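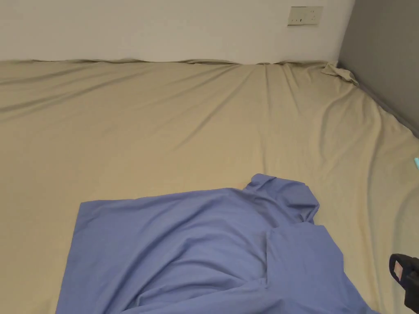

Sábana bajera de color arena, con sus arrugas.

Crónica de la jornada de puertas abiertas del club de bádminton Plirkadow

Llegué con raqueta prestada y la idea, heredada de muchas tardes de playa, de que a esto ya sabía jugar. Kumudini Kanagaratnam, entrenadora de las categorías inferiores, me tuvo 4 minutos en la pista 2 y la idea se quedó allí.

El pabellón huele a linimento y a café de máquina. Éramos alrededor de 200 visitantes, casi todos mirando el volante con cara de haberlo perdido de vista. Firouzeh Parsa explicó el revés tres veces; a la tercera asentí por educación.

Luego hubo exhibición de dobles, sorteo de un cordaje (no me tocó) y tortilla. La cuota de adultos se paga en mayo. Me llevé el folleto y unas agujetas que suben y bajan escaleras conmigo.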